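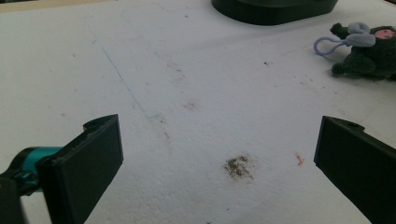

用手持夹爪给机械臂录示范,最费心思的常常是那张台面。我在Cultano的工作间里管了几年桌子,擦桌子、铺板子、给零碎东西找地方放,后来又跟着Claditz项目的几位朋友做了一轮正经的对比试验,慢慢攒下一些土办法,今天一口气写出来,写得啰嗦,您泡杯茶慢慢看。先说一个每天开工前都值得做的小动作:把夹爪举到平时干活的高度,两指张开,从夹爪上的镜头往下看一眼,再决定要不要擦桌子。人站着低头看,白色台面总是挺干净的,可镜头离得近,看到的就多了:两片黑色指垫之间一块毛茸茸的褐色痕迹,旁边一点橘红,左上方一道浅浅的蓝色细线走到中间拐了个小角,零零星星还有些小黑点。这些东西在我们眼里不算什么,在学动作的模型那里却可能很要紧,后面讲试验结果的时候还会说到它们。

这一页主要写给在家里、在小工作间、在学校角落里自己搭台子的朋友。大实验室有大实验室的办法,我没有资格讲。我们用的都是买得到的便宜东西,抹布、美纹纸胶带、白板子、旧托盘,再加一把软毛刷。顺便也把Claditz那轮试验的做法和结果交代清楚,好让您知道哪几条是我们比较过的,哪几条只是我这个爱收拾的人多年的习惯。

一、台面怎么选

白色台面好用,这一点我不打算争。小零件放上去轮廓清楚,回放录像时一眼就看见指尖有没有碰到东西。可是白和白之间差别很大。亮面的白板反光,灯在哪里,哪里就有一团亮斑,夹爪一转手腕,亮斑跟着跑。细看略带颗粒的哑光面就温和得多,影子是软的,亮的地方和暗的地方过渡也缓。

我自己用得最多的是泡沫类的轻板子,一手就能拎走,裁起来省事,夹爪偶尔往下戳重了也不至于伤到指垫。缺点嘛,爱吃脏,还怕戳。指甲一按一个坑,圆珠笔划一道就留一道。用上一阵子,整块板子就灰扑扑的,远看还行,近看一片一片的。Ximena Alarcón喜欢在下面再垫一块切割垫,她说手感更踏实。我试过,确实踏实,只是垫子边缘要是露出来,录像里就多一条彩色的边,所以请把板子裁得比垫子大一圈。

板子的边也要留意。举着夹爪干活,镜头常常能看到台面尽头,木头色的桌沿、墙根、谁的水杯,全进来了。我们的做法是让板子往远处多伸出去一截,四个角用美纹纸胶带贴住,胶带贴在背面,绕到桌子底下。正面贴胶带也能用,就是边角爱卷,卷起来以后挂住袖口,哗啦一下整块板子跟着走,那一上午摆好的东西就全散了。别问我怎么知道的。

买板子的时候多买几块,同一批的,放在一起。不同批次的白放在一起比,有的偏黄,有的偏青,单看都看不出来。我在Trương那家铺子里拿货,老板娘很耐心,肯让我把板子一块块搬到门口对着天光比。您要是在网上买,到货以后拿两块并排放在窗边看一看就行。

二、擦与不擦

先说怎么擦,再说什么时候不要擦。

干的碎屑,用软毛刷轻轻扫,从里往外扫,扫到一张对折的纸上。千万别上来就用湿布。干泥土、咖啡渣、木屑粉末这一类,遇水就成了浆,顺着板面的小孔钻进去,留下一圈褐色的晕,比原来还难看。扫完了还剩一层,用一小团面包芯或者白色的软橡皮去粘,轻轻按,提起来,再按。这个办法是Ánh Lâm教我的,她小时候家里这样清壁纸。

油一点的印子,温水里滴一滴洗碗液,布拧到几乎不滴水,打着小圈擦,再换一块清水布带走泡沫,最后用干布按干。市面上有些清洁膏也好用,我手边有一罐Leritz,去手印很利落,只是擦完会留一点点光泽,哑光的板子上就有了一块滑溜溜的地方,侧面打光时看得清清楚楚。想用的话整块都擦一遍,或者干脆别用在录像要看到的那一面。

笔迹最讨厌。蓝色的圆珠笔尤其讨厌。酒精可以化开一些,但是泡沫板子对溶剂很敏感,有的碰了没事,有的当场就起皱发黏,一定要先在背面的角落里试。我现在的习惯是在工作间门口挂一支铅笔,需要在台面上做记号,一律用铅笔轻轻点,橡皮一擦就走。胶带也行,撕一小角贴上去,用完揭掉。

红色橘色的小点子也得说一句。它们面积小,人眼容易放过,可是在一片白里颜色最跳。我们有一回整整一个下午找不出为什么机械臂老往右边偏一点点,后来Đức Dương蹲下来,用手指头在台面右边一按,指肚上沾了一小粒红色的蜡屑。当然,那次只能算一个猜想,拿掉蜡屑以后它走得正了,可我们同时也动过灯,两件事混在一起,不好下结论。也就是因为有这么一次糊涂账,大家才决定正经做一轮试验。

再说什么时候不擦。已经开始录一批示范了,中途就不要忽然来一次大扫除。要么开录前擦,要么这一批全录完再擦。中间非擦不可,就在本子上记一笔,写清楚是第几段之后擦的。前半批脏、后半批干净,模型学出来会是什么样子,谁也说不好,到时候想查也无从查起。

三、那一轮试验是怎么做的

事情的起因上面说了。2019年8月,Trí Lâm从外地回来,正好有空,就由他牵头写程序,Ximena管机械臂,Đức Dương和我轮流举夹爪,Quyên Doãn看录像、记表。Quyên记表的时候不许旁边有人说话,我很佩服。

任务很家常:台面上放一只小东西,夹爪过去,夹住,提起来,放进旁边的托盘里。我们录了2,000段示范,分成两半,一半在刚换的新板子上录,一半在用旧了的板子上录。旧板子都是平时干活的,有灰印,有小黑点,有笔道子,有说不清来路的褐色痕迹,各不相同。除此之外尽量一样:灯不动,托盘不动,举夹爪的人轮换的顺序也一样。

两半示范各训练一个模型,程序和设置完全相同,Trí把这件事检查了好几遍。然后上机械臂试。每个模型试300次,其中一半在新板子上,一半在旧板子上,而且试验用的旧板子是录示范时没有用过的。放什么东西、放在什么位置,事先抽好签,写在纸条上,两个模型用同一套纸条。

判成功的标准定得很死:东西进了托盘,并且夹爪松开以后没有再碰到它,才算一次成功。夹起来又掉了的,算失败;推着走进托盘的,也算失败。有几次推进去的样子实在可爱,大家都想放它一马,Quyên没同意。

四、结果

在新板子上,两个模型难分高下,差的那几次,换个日子再试大概就倒过来了,我们没把它当回事。

到了旧板子上,差别就出来了。只看过新板子的那个模型明显吃力,失败的样子也很有特点:夹爪先朝着正确的方向走,走到一半慢下来,像是犹豫,然后偏到台面上某块深色的痕迹那里去,合上手指,空空地提起来。Quyên给这种失败单独开了一栏,叫“夹影子”。看过旧板子的那个模型也有“夹影子”的时候,但少得多,而且多半发生在痕迹离东西很近、颜色又相仿的地方。

笔道子的影响比我们预想的小。细细浅浅的一条线,两个模型都不怎么理会。真正招惹麻烦的是一团一团的东西,中间深、边上毛,大小又跟要夹的零件差不多。Ximena觉得这说得通,因为示范里的目标本来就是一小团比较深的颜色。我们没有专门拆开来验证,所以请把这句话当作一位有经验的朋友的看法来听。

还有一件意料之外的小事。台面远处摆着的杂物,比如零件盒、挂着绳圈的小毛绒玩具,只要录示范时它们的位置经常换,试的时候就不大碍事。要是录的时候一直搁在同一个角落,试的时候给挪走了,动作就会变得不太利索。挪走以后的这一组我们做得不多,表里写的是“待补”。十二月本来想补,那阵子工作间漏水,板子泡坏了一摞,就搁下了。

结果能用到多大范围,我也老老实实讲一讲。只有一种任务,一种夹爪,两个人举,台面一律是白的。木纹桌子、花桌布、不锈钢台面,我们都没有试。厨房里做同样的事情会怎样,我很想知道,自己家的灶台又实在舍不得拿出来。

五、照着结果改了哪些习惯

最大的一个改变,是我不再见到印子就擦了。以前每天收工都恨不得把台面擦得发亮,现在改成轮换:手边备着一摞板子,有新的有旧的,有干净的有花脸的,录一阵换一块。换板子的时间定在喝水的时候,省得忘。

旧板子也要分一分。我在背面用铅笔写个“轻”、“中”、“重”,轻的只有灰印,重的有成团的污渍。重的那几块不要连着用,夹在轻的中间。板子侧着立起来存放,中间隔一张薄纸,不要平着摞,平着摞会把上面的脏印到下面去,下次拿出来,两块板子有一模一样的花脸,那就少了一块的用处。

有裂口、掉渣、翘边的板子就请它退休吧。渣子会粘在指垫上,指垫脏了,夹东西打滑,这又是另一种麻烦了。退下来的板子裁小了垫花盆,垫油漆罐,都很好。

收工以后,给每块用过的板子从正上方拍一张照片,存在当天的文件夹里。开录之前再拍一张更好。日后要是发现机械臂老往哪里跑,翻出照片来对一对,省去许多猜测。我们那回的蜡屑,要是有一张开工照,根本用不着吵那么久。

六、远处的东西怎么放

工作间小,台面上总有些一时收不走的东西。我从前的主张是全部清走,现在和气多了,只要求一点:每换一次板子,就把它们挪一挪。往左一点,往后一点,转个方向,都行。

挪的时候注意影子。黑色的、底下圆圆的东西放在白台面上,底边会有一圈灰影,零件要是摆得太近,影子和零件就连到一起了,录像里边界糊成一片。我的尺子是一个拳头,零件和任何深色杂物之间至少隔一个拳头。

绳子、带子、挂圈这一类也要顺手理一理。浅色的圈子摊在白台面上,人看着不显眼,夹爪伸过去却容易勾住。手持的时候勾住了,手上能感觉到,停下来解开就好。换成机械臂可没有这么灵的手感,它会拖着一整串东西高高兴兴地往托盘走。毛绒的小玩意儿用久了会掉毛,深色的毛落在白板上很显,软毛刷就放在旁边,随手扫一下。

七、灯光的几句话

灯最好从两边来,一边一盏,高过头顶,灯罩上蒙一张描图纸或者烘焙纸。烘焙纸要离灯泡远一点,老式的热灯泡就不要蒙了,换成不发烫的灯再说。

台面中间略亮、四角略暗,在我看来没有什么关系,我们的板子一直就是这样,两半示范也都是这样录的。要避免的是一道硬硬的影子跟着手走。检查的办法很简单,把手掌张开,平举在台面上方,慢慢往下放,看影子的边。边是软的就可以开工,边像刀切的一样,就把灯再抬高一些,或者多蒙一层纸。

窗户是个淘气的东西。云来了暗,云走了亮,一段示范还没录完,台面换了三种颜色。Trí主张拉上窗帘,Đức Dương主张敞着,说变一变也好。两个人各有道理,我们那轮试验为了好比较,窗帘一直拉着。平时攒示范,我倒是随它去的。

八、指垫和夹爪的小保养

台面说了这么多,也别冷落了手里的家伙。指垫每天开工前用干净的棉布擦一遍内侧,就是夹东西的那一面,再看看边角有没有磨毛。粘了胶的,用手指慢慢搓成小卷揭下来,不要用刀片刮。指垫上有孔有槽的地方最会藏渣子,一根木牙签就能清出来,牙签头先在纸上压扁一点。

擦完了空夹几下,听听声音。沙沙的,多半是哪里进了灰,用皮吹子吹一吹。咔咔的就先停下来,看看螺丝。我们的螺丝每个星期检查一次,松的拧紧,拧到不动就行了,千万别使蛮劲,塑料的孔经不起。

镜头用擦眼镜的布擦,打着圈从中间往外。手上刚涂过护手霜的人请不要碰镜头,这条写在墙上,字很大,主要是写给我自己的。

举夹爪时间长了,手腕会酸。我们的夹爪本身不算轻,Đức Dương后来在后面加了一个80克的配重,前面就不那么往下坠了,举起来稳当许多。加不加要看您的手,Ximena就嫌它碍事,每次都拆下来。拆装配重这样的事情也请记在本子上。录一阵就放下来,甩甩手,看看远处。

放下来也有讲究。张着手指侧放在软布上,不要合着手指立在台面边上。我们摔过一次,摔的时候工作间里鸦雀无声,后来大家一起蹲在地上找那颗小垫圈,在柜子底下找到了,连同好几支丢了很久的铅笔。

九、零碎的问答,朋友们常问的

有人问,板子要多大。我们的是100厘米长,再长我的手就够不着另一头了。宽度跟着桌子走,前面留一掌宽给手腕休息。

又有人问,可不可以故意往新板子上弄点脏。我们试着玩过,茶水点几滴,泥土撒一撮再抹开,看着倒也像。可是故意弄的脏总有一股故意的味道,分布得太匀,大小也差不多。Trí说要弄就闭着眼睛弄,我觉得他在开玩笑,不过他真的闭着眼睛弄了一块,那块还挺好用的。要是手头没有旧板子,这样做总比全用新的强一些,只是我们没有拿它正式比较过。另外,茶水要等干透了再上夹爪,没干的时候指垫一拖就是一条长尾巴。

还有人问,能不能用电脑给录像加些斑点,省得真去弄脏。Trí很想做这一组,程序都写了一半。等他写完了,我再到这一页来添上。

也有朋友担心,留着脏台面会不会把坏习惯带回家。会的。我家餐桌上有一小圈茶渍,现在每次拿起抹布,都要想一想它算“轻”还是算“中”,然后我先生就把抹布接过去擦掉了。

十、开工前我会过一遍的事

最后把顺序写一下,您可以抄下来贴在墙上,字大一点,贴在举着夹爪也能看见的地方。

先从板子堆里抽一块,看背面的铅笔字,和上一块不要同一级。铺好,四角贴住,用手掌从中间往外抹平。散的碎屑扫掉,已经长在板子上的印子留着。远处的杂物挪一挪,绳圈理顺。开灯,用手掌试影子。擦指垫,擦镜头,空夹几下。把夹爪举到干活的高度,从镜头里往下看一眼,拍开工照,在本子上写板子的编号、举夹爪的人、配重装没装。零件和托盘最后上桌。

第一段录完以后先别接着录,放出来看一遍。十次里总有一次,不是镜头上有个指纹,就是托盘忘了放。看完没问题,再安安心心地录下去。

板子编号我们是写在背面右下角的,写之前请先把板子翻过来,确认是背面。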